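Troller Towels: notes on the set

Maintained by Beril Kılıçarslan and Remzi Sezer
Last revised in May

What this is

Troller Towels is a collection of pictures of small household towels on a plain tabletop, in the states a towel goes through before it ends up in a cupboard: heaped, half opened, spread out, folded. There are 1,400 pictures in the current release. We put it together for people who work on cloth and need ordinary towels as they look in use, with the creases left in.

The release has 2 parts, "single" and "mixed". In "single" the notes concern one towel at a time. In "mixed" they cover the neighboring towels as well, including the ones that are partly hidden.

The towels

All of them are plain household towels in pale colors. The ones that come up most often are beige, pink and green, and there is a light blue one too. We picked pale colors on purpose. A dark towel on a light table is easy to outline, and we already had plenty of those in the older Dorkthorpe set.

The beige towel is the main one. It has a looped terry surface and a border that is a little lighter than the rest. When the towel is heaped, the border is usually the best clue to which way the cloth runs, so please look for it before marking anything else.
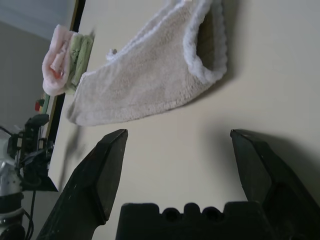

Heaped towels take the longest to annotate. A towel that has dropped into a heap often makes a pocket, and the inside of the pocket is dark enough to pass for a gap in the cloth. Mark it as cloth. The outline should go around the whole heap, and the opening gets its own line in the notes file.

Hems that curl back over themselves are marked once, along the outside. Ozan Güneş marked both sides in the first batch and we have since redone those.

States

Every picture has one state for the main towel:

heap -- no flat area bigger than a hand
partial -- some of the towel is flat, some is bunched
flat -- a single layer, small ripples allowed
folded -- two or more layers with edges close to lined up
bundle -- rolled or softly folded, edges not lined up

The line between "folded" and "bundle" is a judgment call. Hưng Đào and Tarık Keskin each went through the borderline pictures separately, and where they disagreed we kept both answers. Look for the column named state_alt. Almost 100 pictures have something in it.
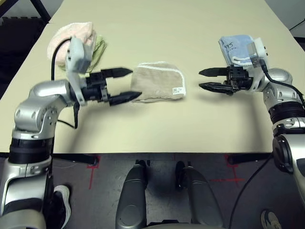

A label counts as part of the towel if it is attached to it. If you can't tell, mark it separately and set the field label_unsure to yes. Do the same with loops and tags that stick up from a heap.

Towels that sit one under the other are marked from the top down. Only draw what shows. Earlier versions of the set had guessed outlines for the hidden part, and they caused more arguments than they were worth. Those files are gone from this release, and if you have an old copy you should delete the folder named "under".

Flat towels

Flat does not mean ironed. Terry cloth holds a wave along its edge for a long time, and a towel with a wavy lower edge is still flat as far as these labels go. Follow the wave with the outline; a straight line from corner to corner will leave out cloth on one side and take in table on the other.

Faint smudges and worn-looking patches are left alone. They are not marked and they are not edited out. We did think about replacing towels as they got marks on them, but kitchen towels have marks on them.

Where the border is hard to see against the table, zoom in and look at the texture. The tabletop is smooth and the terry is not, and that holds up even where the two colors are close. 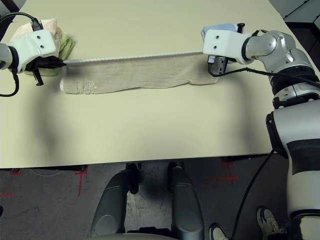 Known problems

Shadows on the table were outlined as cloth in a few of the early pictures. Please report any you find.

Color names are not consistent between annotators. The same towel may be "beige", "tan" or "sand". Use the towel number if you need to group by towel.

The notes file for "mixed" uses 3 different spellings of "terry". Search for all of them.

Not included

Wet towels, bath sheets, anything with a printed pattern. Kandasamy has a patterned set with the same state names, and the two can be merged without renaming columns.

Questions and corrections go to Remzi. Include the picture number and the towel number.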